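About Hindolside

Small robotics lab, started in the Kendden building, now two rooms in Pruvcombe. We work on one question mostly -- how does an arm learn to tidy a table it hasn't seen before, with things on it that don't belong together.

Our method is called Parisi. Short version: the arm learns from people steering it by hand, then practices picking which object to go for first. Ordering turned out to matter more than grip. We didnt expect that.

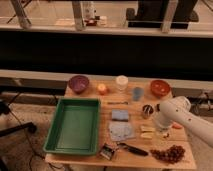
First training set was 1,785 runs, 13 table layouts. Success on new layouts went up once we stopped resetting everything to the same spots. Soft stuff still the weak point, cloths especially. Working on it. Full write-up went online Jan 7, 2021, with a correction to the results table added in March (two rows were swaped, sorry).

What we do now: longer tasks, more clutter, fewer demonstrations. Code is free for schools and other labs. Visits by arrangment -- write first, the front door is usually locked.

Contact, papers and open positions are in the menu.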